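Flaturbridge open day, or how I spent a Tuesday looking at ceilings

I finally got to go inside the old Ketilsson building! If you've lived in Flaturbridge for any length of time you've walked past it, probably on your way to the bus, and wondered what they were doing in there all winter with the lights on until midnight. Well, on July 14, 2020 they opened the upstairs rooms for visitors, in small groups, and I signed up the minute I saw the notice.

It cost me 12 dollars in parking, which still stings. I'd left Fukbridge early to beat the traffic and ended up sitting on the front steps for ages with a cold coffee, reading the sign by the door over and over.

Our guide was Brynhildur Kragh, who looked after the renovation from start to finish and talks very fast (I loved her). She told us the place has 3,875 square feet on the upper floor, and that when work started in January most of it was hidden under a dropped ceiling full of stained tiles. They pulled the whole lot down. I have a dropped ceiling in my own basement and I've been giving it dirty looks ever since.

The stairs are steep, by the way, and there are 69 of them, according to a little brass plate on the landing. I took her word and the plate's word for it and just kept climbing.

And then you come out at the top and the ceiling is the first thing you notice, or it was for me. It's all exposed and painted white, with long beams running in parallel down the room and panels set back between them. I'd expected something more like a warehouse, kind of dark and moody, and it's so much lighter than that.

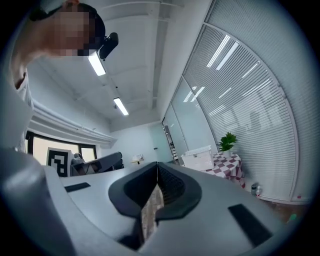 I asked Brynhildur about the fluorescent lights, because I'm used to people ripping those out the first chance they get. She said they went back and forth on it for weeks. The linear ones are cheap to run and easy to swap, and there was only so much money left after the roof. I was a bit snobby about it on the stairs and then changed my mind upstairs – against all that white they look pretty good.

The windows have black frames, which I'm a sucker for, and there's a white roller blind with its housing tucked up under the ceiling. A man in our group wanted to know if the blinds were motorized. They aren't. He seemed let down by this and asked again later in case the answer had changed.

Kumudini Rathnayake picked the paint, and she was there too, answering questions at the end. The white is called Brurby, and she tried it on scrap boards first and moved them from wall to wall at different times of day. I've written the name down for my hallway. My husband says our hallway is already white, but he's wrong, it's sort of oatmeal.

They had 297 people booked over the whole day, so we did get moved along a little at the end, and I missed the back office completely. There's another round of visits planned. If you go, park behind the library and walk over, and wear flat shoes for those stairs.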